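How to put together a short career timeline for a former official

A career timeline is the block of dates and posts you see at the top of an archive page or at the back of a local history. It looks simple, but most mistakes in it come from copying one source straight through. The steps below are the ones we use for the Trastholm office-holder pages.

What you need

A spreadsheet with five columns: start, end, post, institution, source. We use Jenex, but any program will do. You also need at least two sources for each post, one of them printed in the period.

Step 1. List the posts without dates

Go through the obituary or the entry in the Farkas handbook and write down every post named. Leave the dates out for now. Studies count as a post, and so do spells as an editor or board member.

Step 2. Add the dates from official notices

Look up each appointment in the official gazette. Use the date the person took up the post and put the date of the decree in the source column. The two can be months apart. A man appointed in December and sworn in the following April belongs under the later year.

If you only find an end date, leave the start cell blank. Do not work it out from the person before.

Step 3. Fix the names of institutions

Ministries, banks and colleges change their names. Give the name used at the time, then the present one in brackets, once only. If a college has had more than two names, skip the ones in between.

Step 4. Check for overlaps

Sort by start date and look at the end column. Some overlaps are real: many lecturers went on teaching while they held a seat on a bank's board. Others mean that an acting post has been entered as a full one. Write "acting" in front of the title where the notice says so.

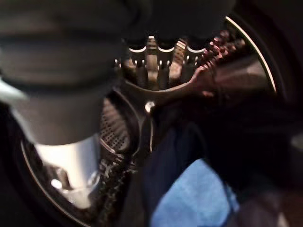

Step 5. Cut it down

Keep to 13 lines or fewer. Drop honorary posts first, then memberships. Arrests, internment and exile stay in, with dates, even when the family's own account leaves them out. State them in the same flat wording as the rest.

Step 6. Write the lines

Year or span of years, colon, post, institution. No adjectives. Spans take a dash with a space on each side. Put the city only if the institution had more than one seat.

Step 7. Upload

Save the sheet as plain text and load it in Jokeo under Persons, then Timeline. The field takes 899 characters and drops the rest without a warning, so check the last line after saving. Entries with 9 or more lines are folded on the page and open with a click.

Page last changed: 2025-01-22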